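紙と暮らす、紙を手放す
引っ越しから始まった、わが家の紙の話

2021-07-11

引っ越しの見積もりに来た人が、うちの廊下で立ち止まって「本屋さんですか」と聞いたんです。違います。ただの物書きです。でもその人の目の前には段ボールが13箱積んであって、中身は本ですらなく、ぜんぶ紙でした。手紙、領収書、映画の半券、家電の説明書、子どもが描いた何か(恐竜なのか私なのか、いまだに判定がつかない)、旅先の観光案内所でもらった地図。本はまた別にあるんですよ、とは言えなくて、「まあ、そんなところです」とごまかしました。

Drorleyの古いアパートから、川を渡ったClusbridgeの一軒家へ。距離にしたらバスで二十分もかからない引っ越しなのに、準備にはひと夏かかりました。服は早かった。食器もわりと早かった。鍋なんて、迷ったのは焦げついた一個だけです。それなのに紙だけが、どうしても進まない。箱を開けて、一枚つまみ上げて、読んでしまう。読んだらもうおしまいで、床に座りこんで、気がつくと窓の外が暗くなっている。あれは片づけじゃなくて、読書ですよね。

そんなわけで今回は、編集部に頼みこんで、紙の話を書かせてもらうことにしました。片づけの達人は出てきません。私の箱がどうなったかという話と、Vetholmまで会いに行った製本職人さんの話と、あとは友人や読者のみなさんから聞いた、紙にまつわるあれこれです。

まず、うちの13箱の内訳からいきましょうか。自慢できるものは何もないんですけど。

いちばん多かったのは、説明書でした。これは自分でもびっくりしました。もう持っていない炊飯器の説明書が二種類、もう持っていない掃除機のが一種類、そして何の説明書だかわからないものが一冊。表紙がとれていて、最初のページがいきなり「しっかり閉めてから押してください」なんです。何を閉めるの? 何を押すの? 夫と二人で家じゅうを歩きまわって、閉められて押せるものを探しましたが、とうとうわかりませんでした。捨てましたよ。捨てた翌朝、ちょっとだけ後悔しました。閉めて押すものが急に出てきたらどうしよう、って。

次が領収書。仕事柄、ある程度は取っておかないといけないのですが、保存しておくべき年数をとっくに過ぎたものがどっさり。感熱紙のレシートは、古いものになると真っ白です。何かを買ったという気配しか残っていない白い紙を、輪ゴムで束ねて、封筒に入れて、封筒に「大事」と書いてある。書いたのは間違いなく私です。しかも輪ゴムが溶けて紙にくっついていました。輪ゴムって溶けるんですね……。

三番目が手紙で、これが問題でした。

私は手紙を書くのが好きで、もらうのはもっと好きで、二十代のころは月に何通もやりとりしていたんです。相手は学生時代の友だちが三人と、旅先で知り合った年上の女性が一人、それから祖母。祖母の手紙はいつも天気から始まって、庭の柿の話になって、最後に「野菜を食べなさい」で終わります。ぜんぶそうなんです。一通の例外もなく、野菜で終わる。若いころは、また野菜か、と思いながら読んでいたのに、四十を過ぎてまとめて読むと、もうだめでした。ティッシュの箱を抱えて読みました(これも紙だ)。

祖母の手紙を捨てるかどうか。これは悩むまでもなく、残します。じゃあ友だちの手紙は? 残したい。旅先の女性のは? 残したい。すると何も減らない。箱はそのまま新しい家に行き、新しい家の廊下に積まれ、次に見積もりに来た人がまた「本屋さんですか」と言うわけです。

困りはてて思い出したのが、ずいぶん前にインタビュー記事で読んだ製本職人、Ambros Martiさんでした。Vetholmの港から坂を上がったところに工房があって、看板には先代の名をとってBrunnerとだけ書いてあります。古い本の修理が本業なのですが、何年か前から、家に眠っている手紙や書類を一冊に綴じる仕事も引き受けているとのこと。電話をかけたら、「箱ごと持ってこないでくださいね」と最初に言われました。どうしてわかったんでしょう。

Vetholmへは列車で行きました。乗り換えの駅でサンドイッチを買って、窓際の席で海を見ながら食べて、と書くと優雅ですけれど、膝の上には手紙を詰めた手提げが二つあって、検札のたびに切符がどこかへ行ってしまう。切符も紙なんですよ。紙の中に紙をしまうと見つかりません。結局、祖母の手紙の封筒から出てきました。

工房は、想像していたよりずっと散らかっていました(Martiさん、ごめんなさい)。革のはぎれ、糸巻き、重しに使うらしい鉄のかたまり、それから奥の棚いっぱいに、色も厚みもばらばらの紙。においがいいんです。糊と、古い本と、コーヒー。私はああいう部屋に入ると、何も買わないうちから幸せになってしまいます。

Martiさんは背の高い、ゆっくりしゃべる人で、手提げの中身を作業台に出すと、まず封筒だけを見ていきました。中身は読まない。切手と、消印と、宛名の字。それだけで時間順に並べていくんです。「字が変わるでしょう」と言われて見ると、祖母の字はたしかに、年を追うごとに大きくなっていました。目が悪くなっていたんだと思います。私は中身ばかり読んでいて、宛名の大きさには一度も気がつかなかった。

どれを綴じて、どれを綴じないか、どうやって決めたらいいんでしょう。そう聞いてみました。取材のいちばんの目的だったので、録音機もちゃんと回して。

返ってきたのは、こんな答えでした。「一晩、台所の机に出しっぱなしにしておくんです。朝、コーヒーをいれるときに邪魔だと思ったら、たぶん綴じなくていい」

えっ、それだけ? と思うでしょう。私も思いました。でもMartiさんは真面目な顔で、自分も父親の手紙でそうしたのだと言うんです。束の半分は朝になると邪魔だった。残りの半分は、コーヒーのカップのほうをどけた、と。

工房で見せてもらった本の中に、忘れられない一冊がありました。買い物のメモだけを綴じたものです。依頼したのは年配の男性で、メモはぜんぶ亡くなった奥さんの字。牛乳、卵、電球、牛乳、ねぎ、切手、牛乳。めくってもめくっても買い物で、たまに「傘を忘れないで」と書いてある。表紙はくすんだ緑の布で、題名はなし。Martiさんは題を入れるか聞いたそうですが、その方は少し考えて、いらないと言ったのだそうです。

ところで、綴じる仕事がどのくらいかかるのか、気になりますよね。手紙の大きさがそろっていれば早いのですが、みんなそろっていません。便箋、絵はがき、ノートの切れ端、ホテルの備えつけの紙。小さいものは台紙に足をつけて貼り、大きいものはたたみ、厚くなりすぎるところには間に細い紙を足していく。一冊にふた月みてほしいと言われました。私のは祖母のぶんだけで薄めの一冊、仕上がりは九月の予定です。待つのも楽しいものですね。郵便受けを見る回数が増えました。まだ夏なのに。

さて、帰ってきた私は、さっそく台所の机で例の方法を試しました。

一晩目。友だちの手紙をひと束。翌朝、夫がその上にトーストの皿を置いていました。判定以前の問題です。

二晩目。「触らないで」と書いた紙を載せておきました(紙が増えた)。朝になって見てみると、たしかに違うんですよ。昨夜はぜんぶ宝物に見えたのに、朝のあかりだと、三通に一通くらいは「あ、これは連絡事項だ」とわかる。何時にどこで待ち合わせましょう、という手紙。返事が遅れてすみません、という手紙。待ち合わせはとっくに済んでいるし、返事が遅れたことももう許しています。

そうやって何日か続けるうちに、だんだん手が速くなりました。コツらしいコツがあるとしたら、夜は選ばない、ということでしょうか。夜の私は何でも取っておこうとするので信用できません。朝の私はお腹がすいているから、けっこう冷たい。

この話を連載のお便り欄にちらっと書いたら、読者のみなさんからどっと反応をいただきました。うれしかったのでいくつか紹介させてください。

箸袋を集めている方。行った店の箸袋を菓子の缶に入れていて、缶が三つ目だそうです。どの店で誰と食べたか、裏に鉛筆で書いてある。「別れた人の名前は消しゴムで消しました」とのことで、そこは鉛筆でよかったですね。

お子さんの連絡帳をどうしても捨てられない、という方もいました。熱は平熱、よく食べました、お昼寝は少しだけ。それを先生が毎日書いてくれている。わかります、あれは捨てられません。うちにもあります。いまではすっかり背が伸びて口もきいてくれないような子が、「きょうはおともだちに積み木をかしてあげました」なんですから。

反対に、まったく取っておかない派の方からもお便りが来ました。年賀状は松の内が明けたら処分、手紙は返事を書いたら処分。冷たいと言われるけれど、中身はよく覚えているんです、と。実際、十年前に私が書いたコラムの一節をそらで引用してくださっていて、ちょっと青くなりました。書いた本人が忘れていたので。

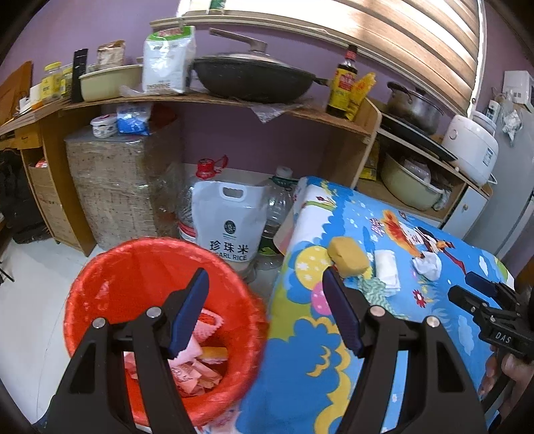

それから、包装紙。これはお便りがとても多かったんです。デパートの包装紙を、折り目をのばしてしまっておく。テープをはがすときは爪の先でそうっと。私の母がまさにそうで、押し入れの上の段に包装紙の地層がありました。何に使うのかというと、何にも使わない。たまに引き出しの底に敷くくらいです。それでも贈りものをもらうたび、母は中身より先に紙をほめました。「いい紙ねえ」って。贈ったほうはどんな顔をしていたんでしょうか。

子どものころの私は、びりびり破りたくてしかたがなかった。誕生日にもらった包みを前にして、母が横から「ゆっくりね、ゆっくり」と言う、あのじれったさ! だから自分の子には好きなだけ破らせています。誕生日会のあとの居間はひどいものですけれど、音がいいんですよ、紙を破る音というのは。その場にいた大人までうずうずしてきて、最後は夫も何か破っていました。

そう、紙って、破るものでもあるんですよね。取っておく話ばかりしてきましたが、私がこのひと夏でいちばんすっきりしたのは、昔の原稿の下書きを破った日でした。4000字の依頼に対して、なぜか倍以上の量を書いて、泣く泣く削ったときの束です。削った部分にもきっといいところがあるはずだと思って、何年も取っておいた。読み返したら、なかったです。きれいになかった。当時の編集者は正しかった。赤ペンで「ここ、いりますか?」と書いてあって、昔の私はその横に小さく「いる」と反論していて、いまの私は声に出して「いらない」と言いました。

そこから先はもう、台所で立ったまま破りました。束では破れないので数枚ずつ。手首が痛くなったころに娘が来て、何してるのと聞くから、仕事、と答えたら、手伝ってくれました。久しぶりに二人でけっこうしゃべったんです。学校のこと、新しい部屋の壁の色のこと、私の字が読みにくいこと。紙を破りながらだと、目を合わせなくていいから話しやすいのかもしれません。思春期のお子さんがいる方、不要な下書きがあったらぜひ。

では肝心の箱はどうなったか。

13箱が、五箱になりました。拍手をお願いします。説明書は一冊残らず処分(閉めて押すものはまだ出てきません)。白いレシートも処分。「大事」と書いた封筒は、字がちょっとよかったので取っておきました。いえ、冗談じゃなくて本当に取ってあるんです。中には新しい家の鍵の控えを入れました。これで本当に大事になった。

映画の半券は迷いました。43枚ありまして、題名を見ても筋を思い出せないものが半分くらい。でも誰と行ったかはぜんぶ覚えているんです。不思議なものですね。一人で行った映画だけは、筋のほうを覚えている。これは机に出しておいても朝になってもまったく邪魔にならず、薄いからかなとも思ったのですが、小さい箱に入れて連れていくことにしました。

旅の地図は、友人に半分もらってもらいました。旅行が思うようにいかない時期が続いているので、知らない町の地図を壁に貼って眺めたいのだそうです。私が歩いたこともない通りに、なぜか丸がついている地図があって、それをいちばん喜んでいました。丸をつけたのは案内所の人だったか、相席になった人だったか。いつか行って確かめてきて、と頼んであります。

引っ越しの当日、トラックの人に「これは何ですか」と聞かれて、今度は「手紙です」と答えました。そうしたらその人が、いちばん下の箱を、ほかのよりもそっと持ってくれたような気がしたんですけど、たぶん単に重かったんだと思います。腰を悪くしないコツを教えてくれました。膝です、膝。

新しい家の廊下には、いまのところ何も積んでいません。編集部に渡すこの原稿の下書きは、最初は3000字くらいのつもりだったのにまた長くなってしまって、印刷したのが台所の机に載っています。明日の朝、コーヒーをいれるときにどう見えるか。祖母の本が届いたら、またお便り欄でご報告しますね。そうそう、きょうは野菜を食べました。

Martiさんへの問い合わせは手紙がいちばん確実だそうです。電話だと、手が糊だらけで出られないことが多いとか。返事は少し遅いですが、とてもいい紙で来ます。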